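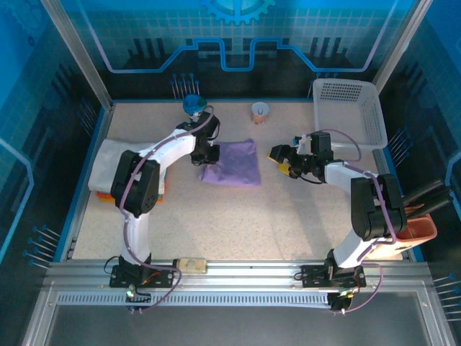

The purple cloth, and other things I own too many of

I have been folding cloths. It is November, it gets dark at teatime, and the airing cupboard had reached the point where opening the door was a commitment.

The final tally was 31, which is a lot of cloths for someone who wipes up as rarely as I do. 17 were white once. One had Skumska printed along the hem, a holiday souvenir from a place where it rained so much we bought a tea towel for entertainment.

The lavender purple ones are my favourites, and they refuse to be folded properly. Mine always come out as a sort of square, the way my sandcastles were a sort of castle. You can smooth the top as much as you like and the wrinkles just move next door. I have stopped ironing them. I did iron one, in the Buchanan Road flat, and it looked wonderful until I used it.

Then there are the cups. A small white one with a coppery orange band round the bottom is about as fancy as I get, and it goes at the back of the table where my elbow can't reach it. Speckled beige tabletops, by the way, are a gift to the lazy. Toast crumbs simply join in.

Anyway, 19 cloths stayed and the rest have gone in a bag for the garage – where they'll be very happy next to the last bag.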